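### 3.2 Handling of small textiles at the work surface

The second part of the study concerns small household textiles: napkins, dishcloths, face cloths and handkerchiefs. These items are often left out of accounts of laundry work, which tend to concentrate on shirts, sheets and towels. In the households we observed they made up most of the individual pieces handled in a week, although they accounted for little of the total weight. Across the observation period, 834 pieces were logged. Of these, 810 could be assigned to one of the item types in Table 2, and the remainder were excluded from the analysis that follows.

Each piece was coded for three properties at the moment it was picked up: its overall shape (flat, folded, crumpled or rolled), the state of its border, and its orientation relative to the surface. Coding followed the scheme of the Paditik pilot, with one change. In the pilot, a piece with a single turned edge was coded as folded. Bawa and Uibo, who coded the first batch independently, found that this rule placed very different pieces in the same class. A napkin folded once along its center line and a napkin with a rolled hem both counted as folded, yet the first could be stacked directly and the second had to be opened and smoothed first. We therefore added a separate code for borders that are turned or rolled while the body of the piece remains open.

The border code proved more useful than the shape code. Pieces with a flat border were usually stacked after one smoothing pass, whatever the condition of the middle. Pieces with a rolled border were smoothed along the edge, turned, and smoothed again. Creasing across the face of a piece had little effect on the number of passes, but a roll along two adjacent edges had a large one — the corner between them tends to hold its shape and pulls the fabric back when it is released.

Figure 4 illustrates the combination of a creased face and a turned border on adjacent sides. The piece is held vertically over the work surface, and the material was not assigned from the image.

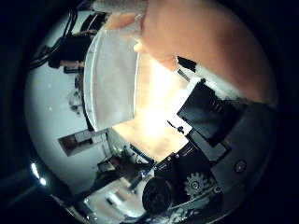 What should be done with a piece that has a rolled border on two adjacent sides? Open the shared corner first, hold it flat, and then smooth outward along each edge in turn.

This order was compared with the more common practice of starting in the middle and working toward the edges. In the comparison, 159 pieces were handled corner first and an equal number middle first, with item types balanced between the two groups. Corner-first handling required fewer passes for napkins and handkerchiefs. For dishcloths the difference was small, and for face cloths none was found. Dogbe attributes the result for face cloths to their looped pile, in which a turned edge seldom stays turned once the cloth is laid down.

Lighting was recorded because it affects how a coder reads a pale fabric. Under strong light, a white piece on a light wooden surface loses much of its contrast, and shallow creases can disappear from view. Rolled edges remain easier to see because the step at the border produces its own line of shade. Coders were instructed to judge the border before the face and to leave the face code blank when the surface was washed out. At the Sarpong site, where the table stood next to an unshaded window, blank face codes were more frequent than at Troso, where the lamp could be turned toward the wall.

Agreement between coders was checked on a subset of 100 pieces drawn from both sites. Agreement on the border code was higher than on the shape code, and most disagreements on shape involved the boundary between crumpled and loosely folded. These cases were resolved by Seyoum, who had not taken part in the original coding. No attempt was made to resolve disagreements about material. White paper napkins and thin white cotton napkins could not be separated reliably from still images, so both are reported under a single heading in Table 2.

Two limits of the procedure should be noted. Orientation was coded only at pickup, so changes made while a piece was in the air do not appear in the data. In addition, the smoothing passes were counted up to the point of stacking, and later corrections to the stack were not included. The stacks themselves are treated in Section 3.3.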